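Building a Pair of Hand-Held Grippers in a Shared Workshop
Student project report, Tastville Technical College

1. Background

Our course asks every student to finish one practical project in the second year. I chose to build a pair of hand-held grippers. A person holds one in each hand and does ordinary tasks at a table, and the recorded movements can be used later to teach a robot arm the same tasks. I named the project Flirnton, after the street where I live.

I do not have a robot arm at home, and the college arm is reserved for the third-year students until June. This was one reason to choose the hand-held type. The other reason was price. The parts for both grippers had to fit in the project budget, and an arm would never fit.

The work was done in Muriithi, a shared workshop where members pay by the month. It has a 3D printer, a drill press and a soldering place. I went there mostly on Saturday, when the printer was free in the mornings.

2. The fingers and the pads

The first version of the fingers was too short. When I closed them on a thin object, my own hand was already touching the table. I made the second version longer, and I also moved the joint holes, so that the two pads stay closer to parallel during closing. They are still not fully parallel, and I will return to this in section 5.

The pads took more time than the fingers. A hard pad slips on smooth metal, so a soft layer is necessary. I tried 3 kinds of covering. The first was a kitchen sponge, which was too thick. The second was a strip of bicycle tube, which gripped well but left marks on light surfaces. The third was a thin black foam, and this is the one I kept.

The foam has one weak side. It wears quickly along the edges, especially when a person picks up keys or other things with sharp corners. I photographed the pads from time to time to follow the wear.
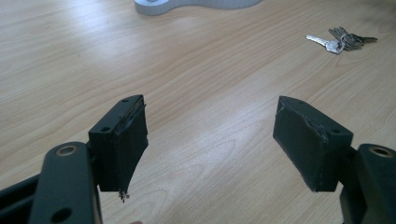 Figure 1. Both pads with the fingers open. The edges of the foam are worn, and some fibers hang from the left pad.

Dust and fibers are a bigger problem than I expected. The foam holds them, and small pieces can come between the pad and the object. I now clean the pads with sticky tape before every session, and I change the foam when the tear reaches the flat part of the pad. Changing it takes 6 minutes for one gripper if the old glue comes off in one piece. If it does not, I have to scrape, and then it is better to print a new pad.

3. Electronics

Each gripper has one cable. In the beginning I wanted to use a battery, but the battery made the gripper heavy at the back, and my wrist became tired. With the cable the weight is much better. The disadvantage is that the cable must go somewhere, and a person who moves both hands freely will sooner or later pull on it. I fixed the cable to the body of the gripper with a printed clip, so a pull does not reach the connector. Before this clip I had to solder the same connector again two times.

The opening of the fingers is read by a small sensor at the joint. I set it by hand: closed fingers are zero, fully open fingers are the maximum. After every change of foam this must be repeated, as new foam is thicker than old foam. I forgot it once and lost a full afternoon of recordings – the program believed that the gripper was never closed.

4. Recording at the table

For the recording I use a square table with rounded corners, placed inside a frame of gray metal profiles. The frame gives fixed places for mounting things. Black curtains at the side reduce the changes of light, although in the late morning the sun still makes a bright area on the wood.

I wrote down the tasks in order of difficulty:

1. Touch an object with one gripper and move away again. It sounds too simple, but it is a good check of the sensor and the time stamps.

2. Pick up a bunch of keys by the ring and put it down in another place. The keys fall to different sides each time, so the person must look for a new grip.

3. Work around the mug tree with both grippers. One holds the base near its round end and the other brings a mug to a peg. The base is flat and wide, and the pads must come to it at a low angle.
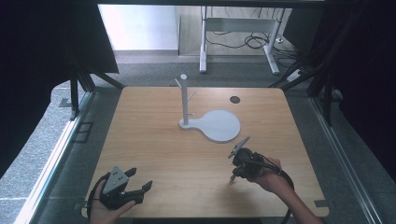 5. Results

In total I recorded 30 attempts of the key task and a smaller number with the mug tree. The key task was good in most attempts. The failures had two causes: the ring slipped out at the tip of the pads, or I closed the fingers before they were low enough. The mug tree was harder. With a light stand, even a small push at a peg moves the base, and then the second hand has to correct it.

The recordings come to some 3000 short movements after cutting. I checked them by eye, which was slow. A friend from the Grakinwood robotics club gave me a small script that finds the moments when the fingers close, and this helped with the second half.

The fingers still meet first at the tips and only then along the pad. For keys this is acceptable. For a mug handle it is not good, because the handle can turn between the tips. I think the reason is the play in the joint, and a metal bushing with a tighter fit should reduce it.

6. What I would change

I would start with the pads and make the fingers afterward. I did the opposite, and the pad had to fit into a space that was already decided. I would also make the pad removable with one screw, so that a worn one can be changed without taking the gripper from the table.

The files for printing are in the project folder of the workshop. The version with the short fingers is there too, but please do not print it.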